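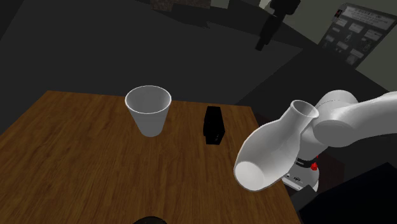
Section 4. House Rules for the Shared Cell

Condeo Bench Arm Set-up Guide, Grurneck site
Revised February 8, 2023

Read this section before the first power-up, and again after the first near miss. The rules apply equally to the real cell and to the simulated one. People tend to be careful in the real cell and go feral in the simulated one, then carry the habits across.

4.1 Before you enable the arm

1. Find the stop button. Point at it. If you had to look for it, move to where you don't have to look for it and start again.

2. Clear the table of everything the job doesn't call for. Mugs, phones and lunch are not test objects, however well they would photograph.

3. Set out the objects named on the job sheet, upright, with enough space between them that the arm can approach one without brushing the other.

4. Check what is on the end of the arm. If the flange is bare, select NO TOOL in the Condeo panel. The arm believes whatever you tell it, and an arm that believes it has a gripper will plan as if it had one.

5. Load the table file that matches your table. File 158 is the old table and file 178 is the current one. Yes, we should have named them something else.

6. Set the speed to the lowest step for the first run. Leave it there until one full cycle has gone through without anyone saying "huh."

NOTE: Changing the tool setting clears the saved payload. Enter it again before moving on. The panel will not remind you.

4.2 Working around the objects

7. Approach from above or from the open side of the table. Don't thread the forearm between two standing objects to save a second.

8. Treat every light object as if a sneeze would tip it. Disposable cups are the usual victims. Tall blocks standing on end come next, and they take the cup with them.

9. Keep the elbow in mind. Most people watch the tip of the arm, and most of our collisions are made by the part they weren't watching.

10. If an object falls over, stop the run, stand it up, and start the cycle from the top. Don't reach in during a pause. A paused arm is an arm with plans.

CAUTION: The pause command holds position with the drives on. It is not a stop. Before any hand crosses the table edge in the real cell, press the stop button and wait for the drive lamp to go out.

CAUTION: Never tape, wedge or "temporarily" bridge the stop circuit. We have already heard your reason.

4.3 Simulated runs

11. Use the same start pose, speed limit and keep-out zones as the real cell. A path that passes only with the zones switched off has not passed.

12. Leave collision checking on. If it reports error 678, a link is inside a keep-out zone. Move the link. Shrinking the zone also makes the message go away, and is how the previous edition of this guide came to be withdrawn.

13. Check weights and friction values against the object sheet. In the Carton library, new objects arrive with default values, so a foam cup and a brick will behave like close relatives until you fix them.

14. Save the run with its settings. A video with no settings is entertainment.

NOTE: The Tạ export format drops the keep-out zones without comment. Reload them after every import - every one, including the one you are sure about.

4.4 Moving from simulation to the real cell

Run the path once with the table bare, once with the objects in place at lowest speed, and only then at working speed. A second person stands by the stop button for all of these runs and does nothing else. Reading email counts as something else.

The log holds 1,074 entries and then overwrites the oldest, so export it at the end of your shift. Report contacts of any kind, including the gentle ones, on the form in Section 9. Zone settings are next reviewed in June; until then, changes need a signature from someone who did not propose them.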